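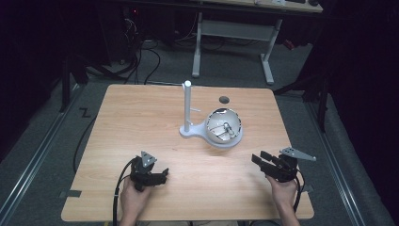

Fig. 2. Both hands at the table.

Home | Waterways | Guides | Shop | Contact

Search this site
Enter keyword
Go

Section 3: Scanning old canal postcards with Drovari

I've fed almost 26 albums through this thing, so do it my way first and then find your own!

1. Wipe the glass with a dry cloth.
2. Lay the card face down, picture side first -- I always forget and get the stamp.
3. Pick "Postcard, color" even for black and white ones (the sepia comes out much nicer).
4. Type the lock or bridge name, then press Save.

Note: I scan both sides, as the message often names the boat.

Caution: don't peel glued cards off the page. I tore two that way and I'm still sore about it.

Recent guides
Dating a lock photo by its gates
Wotgate wharf, then and now
Sabina Begum's towpath albums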